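The quote from Wuvton ran to 2 pages, and Lallis had read both of them twice before she let Volodymyr Dmytriv sit down.

"Training sets," she said. "What's a training set, and why is it on a separate line from the grippers?"

"It's the hours. Somebody has to show it how."

"Show it how to do what?"

He turned the laptop round. 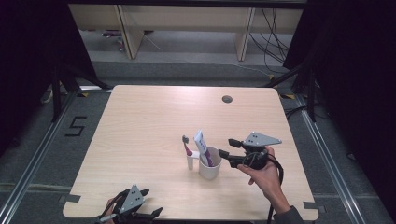 Lallis had run the stores at Skurska for long enough to have signed for a great many things that were now under dust sheets. The bed hoist was one. She looked at the screen for a while. A person had hold of the gripper by hand, and its two black fingers were right up beside a cup with a toothbrush in it, purple and white. There was a second toothbrush, a pink one, on its own little stand.

"I could do that," she said.

"The residents can't, some of them. That's the idea."

"And 700 a month for it."

"Plus support. 235."

"Kravets on the night shift does teeth for nothing extra." She found her pen and drew a line under support, then another under training — hard enough to mark the page below. "Ask them what we pay if it can't tell a toothbrush from a comb by December."

Volodymyr wrote it down. He had already asked, and they hadn't answered.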